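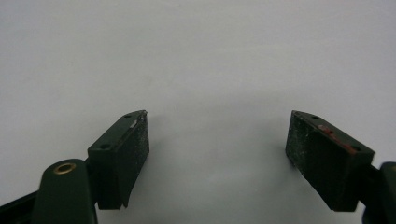 Walls and worktops: what we got done in May

Quick one this month as half of us are still washing rollers. The plain surfaces weekend happened, the back room at Ponce is painted, and the long worktop has been stripped and redone. Thank you to everybody who came, and to the ones who couldn't come but lent dust sheets. If yours is the one with the blue stripe it's in the hall cupboard, folded, mostly dry.

First the colour. We went for the very pale grey in the end. There was a vote, 20 slips in the biscuit tin, and the grey won it over the cream by more than anyone expected. A few people have said since that it looks white. It does in the morning. Come back at four o'clock and have another look, the light drops off and it goes properly grey, darker towards the middle of the long wall. It is the same paint all over, two coats, same tin batch. Please don't touch it up with white!! Someone did a patch by the light switch on the Monday and we had to do that whole bit again.

Filling and sanding. Took far longer than the painting, as it always does. The old wall had every picture hook from the last owners still in it, plus the screws from the coat rail, plus a row of rawlplugs at knee height that must have been a shelf for something. All out now. Fill, leave overnight, sand, wipe, fill again where it has sunk. We did three rounds on the worst corner. If you were on sanding and your arms still hurt, same.

Notes for next time, written down while we remember:

Coarse paper only for lumps. Go straight to fine after. The scratches from the coarse stuff showed through the first coat in two places and you could see them from the door.

Wipe with a damp cloth, then wait. Then wipe with a dry one. We skipped the dry wipe on the Saturday and got grit in the paint, had to let it harden and start over on that bit.

Small rollers for the edges, not brushes. Brush marks catch the light something awful on a plain wall.

Lamp on the floor, pointing up the wall. Best trick of the weekend. Every bump shows. Turn the big light off while you do it.

Lids ON the tins at lunch.

The worktop next. Ustance let us have the offcut at cost, very good of them, and it fitted with one trim at the window end. The old top came off in pieces. Under it we found a lot of sawdust, a pencil, a bus ticket and a teaspoon that matches the ones in the kitchen, so that mystery is closed. New top is plain, pale, wipes down easily. It is going to show everything, tea especially. Mugs on the mats please. There are 9 mats and they live in the drawer under the kettle.

No glue straight on to it either. Cutting boards are stacked at the side, use one even for a quick job. Hot things on the trivet. We will put a notice up but notices get ignored after a week so please just remember.

Money. Paint, filler, paper, tape and the new roller sleeves came to £158, against the £100 we set aside. The difference is mostly filler, we bought one tub and needed a lot more than one tub. It has come out of the cake stall money so no one is being asked for anything. Receipts are in the folder if you like looking at receipts. We got two unopened packs of sandpaper refunded and that is already taken off the figure above.

Things left over and free to a good home: half a tin of the grey (sealed, dated on the lid), most of a roll of masking tape, a good scraper, a less good scraper, and the old coat rail. The rail is solid and only needs a clean. Anything not gone by the end of the month goes to the Grokia swap shelf.

Still to do. Skirting in the back room has had one coat and wants another. The door frame hasnt been touched. There is a hairline crack above the window that opened up again after the first coat, it has been raked out and filled with the flexible stuff and we are leaving it alone for a fortnight to see. Please do not poke it.

Also the question of what goes on the long wall. At the moment, nothing. Quite a few of us like it bare, it makes the room feel bigger and it is restful to look at when you're working at the bench. Others want the noticeboard back where it was, and someone has asked about a rail for hanging finished pieces. We are keeping it bare until the summer and then we'll talk about it. So no hooks, no pins, no blu tack until then, not even a small bit. If you have something that needs to go up, there is room on the board in the corridor.

The room is open again from now, usual times. It smells a bit so prop the window. Fliltik group have it on their normal evening, everyone else please put your name on the sheet by the door as before, the sheet got moved during the painting and is now on the left as you go in.

One more painting session needed for the skirting and the frame, an afternoon should cover it. Old clothes, and bring a kneeling pad or a cushion you dont care about as the floor is hard. We have enough brushes. We do not have enough rags, so any old cotton t-shirts or sheets are very welcome, bag them up and leave them by the sink. No towels, they shed fluff everwhere.

Oh and the stepladder is back. It was in the shed.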